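Remote Controls and Keys Get a Second Look at Darnton Swap Day

The small household items table was the busiest spot at the Darnton swap day on Saturday, with remotes, keys and plugs changing hands until the doors closed at 4 p.m.

The swap is held in the hall on Usia Street and is open to anyone who lives in Darnton. People bring things they no longer use and take home things they need. No money is involved. Larger goods such as chairs and lamps go along the walls, and small items are sorted into open boxes on the tables.

One pink-rimmed box was set aside for things out of kitchen and hallway drawers. Among them was a white air conditioner remote with a service phone number on a label on the back and the type marked as GYKQ-47.
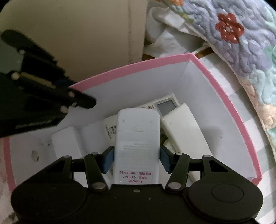
Remotes are among the most common items left at the swap, according to the organizers, and also among the hardest to match. Many come in after the appliance itself has been sold or hauled away. Others turn up during a move, with no clue as to which room they came from.

Visitors looking for a replacement are asked to bring the old remote if they still have it, or to write down the model number from the appliance. A phone picture of the label is fine. The swap keeps a pack of fresh batteries at the table so that people can check a remote before taking it, although whether it works with a given unit can only be tested at home.

Universal remotes are usually claimed early. These can be set up to run air conditioners from different makers, and they suit renters who move into a place where the original has gone missing. The box held one of those as well, a QUNDA model with a gray screen and a dark red power button, along with bunches of keys.
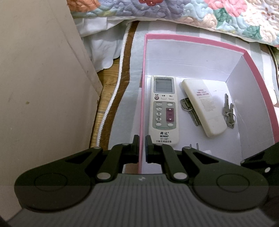 Keys are handled differently from everything else. They are not given away. Anyone who recognizes a bunch has to describe a key or tag on it before it is handed over. Keys that go unclaimed for 30 days are sent for scrap metal, with the proceeds going toward the rent of the hall.

Chargers and plugs can be taken freely, but damaged cords are not accepted. Loose batteries are also turned away at the door and should go to the drop-off bin at the Ha hardware store, which takes them during normal business hours.

The swap drew 70 households, according to the sign-in sheet. Items still on the tables at closing were packed up and moved to the storage room at the Zevusano building, where they will be kept for the next event.

The next swap day is planned for March, in the same hall. Drop-off begins 2 hours before the doors open. Residents are asked to empty the battery compartments of any remotes they bring and to tape the cover shut if it is loose.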